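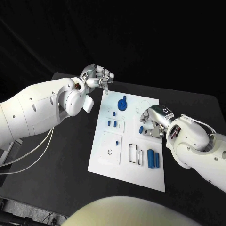 Search this site Enter keywords Go

Ciltine Pegboard Project – second progress report to the Laitinen Fund

Prepared by Hilkka Pesonen, Skaditden Activity Centre

Category: Funded projects > Reports

This report covers the work from September to December. The first report dealt with the choice of materials and the quotes, and I have not repeated that here.

Boards

The boards are plain white rectangles, made to lie flat on a table. We had planned on a cream finish, but the white gave a better contrast with the tabletops, which are dark grey, and the supplier charged the same for either colour. Of the 50 boards in the grant agreement, most are finished and the remainder are waiting on hole drilling. The first lot came back with the holes a little tight. Futo redrilled them without charge but it cost us most of October.

Corners have been rounded off by hand after one of the early boards left a scratch on a table. The later boards will come with this already done.

Pegs

We ordered 800 pegs in three colours. The blue ones arrived first and are the ones in use. They are plain cylinders and they roll, so a peg laid on its side on a board that isn't quite level will often end up on the floor. Raili Karppinen tried a flat edge on a few of them. These stayed put but were harder to turn in the fingers, and she has gone back to the round ones. A shallow tray for spare pegs seems a better answer and she is working on a design.

The yellow and green pegs are still outstanding. Futo now says January.

The room

The table has been moved to the end of the room and a black curtain hung behind it. The wall there was covered in notices and shelving, and users with low vision told us it was hard to pick out the board against all that. The curtain was centre stock and did not come out of the grant. It gathers dust and will need a proper clean before spring.

Lighting is not settled. The ceiling fixtures throw some glare off the white surface late in the afternoon. We have asked for a sample board in a matte finish and will compare the two before the last boards are ordered.

Spending

Spending for the period came to $1066, mostly pegs and the first half of the drilling. Freight was higher than budgeted because the boards and pegs came separately. We expect to make this up on the second shipment, which Futo has agreed to send together. The budget line for printed instructions has not been touched.

Changes to the plan

We would like to drop the folding stands. Every person who tried a board preferred it flat on the table – the stands wobbled when a peg was pushed in, and they took up storage space. With your approval we would put that money toward storage boxes and the spare peg trays. Raili can send a costed list if you need one before deciding.

The loan scheme will open later than proposed. It makes little sense to send out boards with one colour of peg when the pattern cards call for all of them. The cards themselves are drafted and are with Hilkka for checking. Two of the patterns were too difficult and will be redrawn.

Next period

Finish the remaining boards. Receive and sort the yellow and green pegs. Settle the matte or gloss question. Print the pattern cards. Draw up a loan form, probably adapted from the one used for the centre's games.

A decision on the folding stands by the end of January would help, as the supplier is holding our order until then.

Tags: pegboards, hand skills, equipment loans, Laitinen Fund

Contact us | © Skaditden Activity Centre | Back to top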